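职场与自动化 / 一线来信
2018年11月13日
阅读时长 8 分钟

黄手指来了以后，我们的发卡台变成什么样

上一期通讯发出去以后，好几位读者来问我，你们那个机器臂到底用得怎么样了，怎么光说"到货了"就没下文？哎，是我拖稿。三月装的机器，我一直想等它稳定了再写，结果它稳定的那几周我们正好在赶会员续期，人都快住在台子边上了，哪有空写东西。现在总算闲下来一点，泡了壶茶，慢慢跟大家讲。

先给新订阅的朋友补个背景。我在 Miltel 做会员运营，说白了就是给酒店、会所这类客户做会员卡的最后一段：卡片从印厂过来，我们核对编号，装进卡套，再配上欢迎信寄出去。活儿不重，就是碎，而且特别考验耐心。一张卡拿错了，客户那边前台一刷，跳出来的是别人的名字，那个电话我可不想再接第二次（接过，对方很客气，越客气我越难受）。

以前这一段全靠手。每人面前一摞卡、一摞卡套，塞进去，翻过来看一眼编号，在单子上打个勾，放到右手边。一个批次 290 套，两个人对着做，做到后半段眼睛都是花的。我自己干过大半年，左手拇指的指甲边上永远是毛的，就是被卡套的透明袋口磨的。做过这一行的人肯定懂！

为什么要上机器

说实话，最早提这事的时候我是反对的。老板从展会回来，兴冲冲地给我们放了一段视频，机械臂刷刷刷地抓盒子，背景音乐还特别燃。我当时就说，人家抓的是纸盒，方方正正的，我们这是软趴趴的卡套，薄得很，往台面上一放就贴住了，我用指甲抠都要抠两下，它怎么抓？

后来来做方案的是 Prernidard 的工程师 Pravesh Ngubane。他头一天来没带设备，拉了把凳子坐在我旁边，看我们干了一整个上午，还问能不能让他也试试。结果他塞卡塞得比我们新来的小姑娘还慢，塞反了好几张，自己笑得不行。我对这个项目的态度就是那天上午开始松动的。他问的问题也跟我想的不一样，比如你们拿卡套的时候为什么总捏长边？核编号的时候卡是横着看还是竖着看？这些我从来没想过，手就那么做了。

最后定下来的做法很克制：塞卡这一步还是人来，机器臂管塞好以后的事。它从台面上把装好卡的卡套拿起来，送到读码的位置，读完再放进对应客户的格子里。要是读不出来，或者编号跟单子对不上，就单独放到一边等人看。我们给这套东西起名叫 Nesow，别问我什么意思，是 Pravesh 那边的项目代号，我们叫顺口了就没改。

头一个月，鸡飞狗跳

我得老实交代，头一个月真的挺惨的。

最大的麻烦就是我担心的那个：薄。卡套平躺着，夹爪下去，两根手指一合，要么从上面滑过去，要么把整个卡套推着跑，推到台边"啪"地掉地上。我们几个人围着看，像看小孩学用筷子，嘴里还忍不住给它加油。有一天下午它连着推掉好几个，旁边的同事干脆拿了个纸箱在台边接着，接一个喊一声"好球"。

然后是反光。卡套上有一层透明的袋子，灯一照就亮一片，手腕上的小相机看过去，卡的边和袋子的边分不清。我们换过灯的位置，把顶灯关了一排，又把台子转了个方向。现在的光是散的，人在那儿坐着也舒服一些，这倒是意外的收获，以前下午那盏灯晃得我总是眯着眼。

还有台面。我们的台子是带石纹的那种，一块一块的云状花纹，当初装修的时候图它好看、好擦。机器可不觉得好看！深色的纹路有棱有角的，软件刚上的时候偶尔会把一块花纹当成要拿的东西，夹爪认认真真地伸下去，认认真真地夹了个空气。Pravesh 建议换一块纯色垫板，我们也试了，垫板是试了，可卡套在上面更滑，同事们也嫌它占地方，最后还是撤了，改成多喂它一些台面上的样子，让它自己学着分。这件事花的时间比大家预想的都长，我记得他有两次是从机场直接拖着箱子过来的。

到后来抓取的办法也改了，先轻轻贴着推一下，让卡套的一条边翘起来一点点，再从侧边合拢。听着简单吧？其实就是我们平时用指甲抠的那个动作！当初他坐在凳子上问我为什么总捏长边，现在想想都是有用的。

对我们几个人来说，变了什么

这一段是我最想写的，也是大家来信问得最多的。

先说没变的：人没少。我知道很多读者看到"自动化"三个字就先紧张，我们组也紧张过。方案刚公布那阵子，茶水间里的气氛怪怪的，大家聊天聊着聊着就不聊了。后来老板开了个会，把排班表直接贴出来，谁还在哪个岗位，写得清清楚楚，大家才缓过来。我觉得这个会应该早半个月开，这话我当面跟他说过，所以写在这儿也不怕他看见。

变的是手上的活。以前核编号是我们一张一张看，现在机器先读一遍，读不过的才轮到我们。最近这个批次里，单独放到一边的有 15 套，我们拿起来一看，大部分就是透明袋子起皱，把编号挡住了，抹平再放回去就行。剩下的几张是真有问题，印厂那边烫金烫得太浅，人凑近了都得歪着头看。这种要退，要写说明，要打电话，都是机器干不了的事，也是以前我们常常拖到下班前才匆匆处理的事。现在能当场处理，我心里踏实很多。

不好的地方也有，我不想光说好话。第一是节奏。以前两个人对坐着塞卡，边塞边聊，谁家孩子要考试、哪家面馆换了师傅，都是在台子边上知道的。现在塞卡的人得跟着机器的步子放，放太快它面前堆一片，放太慢它就停在半空等着，那个样子莫名让人心虚。有位同事跟我讲，她觉得自己像在给一个很讲礼貌的客人上菜，客人不催，可是你知道他在等。我们后来把待拿的位置加宽了，让人可以先攒一小批再歇口气，情况好了不少，但聊天确实比以前少了。

第二是声音。它动起来其实不吵，可是一直有那种细细的嗡嗡声，开头两周我回家躺下耳朵里还有。现在习惯了，偶尔停机的时候反而会抬头看一眼怎么回事。

第三是学习这件事并不平均。年轻的同事上手快，屏幕上点几下就会重新标位置；年纪大一点的就容易往后躲，说"你来你来，我怕弄坏"。我们后来约定，每次开机由不同的人来做，轮到谁就是谁，旁边可以有人陪，但手要自己动。每次开机检查大概就是一杯茶的工夫，做熟了也就不怕了。我们组里最怕它的那位，现在管它叫"小黄"，擦夹爪擦得比擦自己的杯子还勤快。

再说钱和时间，老板让我写一句，那就写一句：客户那边要求我们抽检 20 套，以前抽检要专门空出一个人，现在直接调读码记录，再拿实物对一下就完了。上一次加急单是 75 套，当天收卡当天寄走，没有人留下来加班。这在去年是想都不敢想的，去年那会儿我在办公室吃了多少顿泡面哟。

贴一张手腕上那个小相机的画面给大家看看，浅绿色的卡套、深绿色的卡，旁边那两块黄的就是小黄的手指，大家也顺便体会一下我说的石纹和反光：
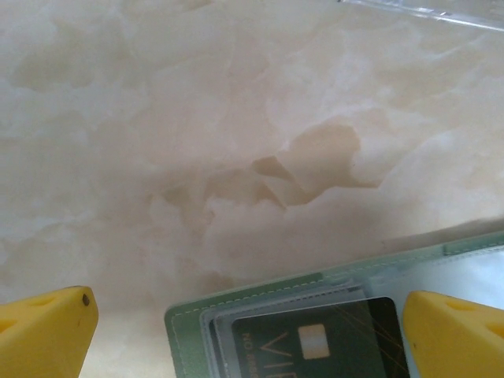
几个来信里的问题，顺手答一下

有读者问，夹爪会不会把卡刮花。我们最担心的也是这个，烫金的字和线条最娇气。好在卡外面有透明袋子隔着，手指压到的是卡套，目前收到的退件里还没有因为夹痕退的。但是裸卡我们坚决不让它碰，这是写进操作单的。

有读者问，小作坊值不值得上。我真不敢替你拿主意。我的建议是先别看设备，学学 Pravesh 那一招，找个外人来，坐在你旁边看一上午，让他把看不懂的地方都问出来。我们光是回答他那些问题，就改掉了好几个多余的动作，比如单子上有一栏勾了好几年，谁也说不上来是给谁看的，后来就删了。

还有一位在 Neagu 做仓库的朋友写了很长的信，说他们那边刚上了分拣线，老员工情绪很大，问我们是怎么熬过来的。我的感受是，早点把排班讲明白，比发多少宣传册都管用。再有就是让干活的人有权按停。我们台子边上有个停机按钮，开头大家都不敢按，怕挨说。后来有一次一位同事觉得不对劲，按了，过去一看是格子放错了位置，要不是她按得快，一整批都要重新分。那天下午老板请大家喝了奶茶，从那以后按钮就没人怕了。您要是方便，也回信跟我讲讲你们分拣线的情况，我挺想听的。

接下来我们打算试试让它帮忙配欢迎信。信封比卡套还要滑，我已经做好了看它推一地信封的准备，纸箱也没扔，还在台子底下放着呢。有进展了下期再写，这次争取不拖稿！

想来台子边上看看的老客户，直接回复这封邮件约时间就好，上午来比较合适，下午我们通常在赶快递的截单。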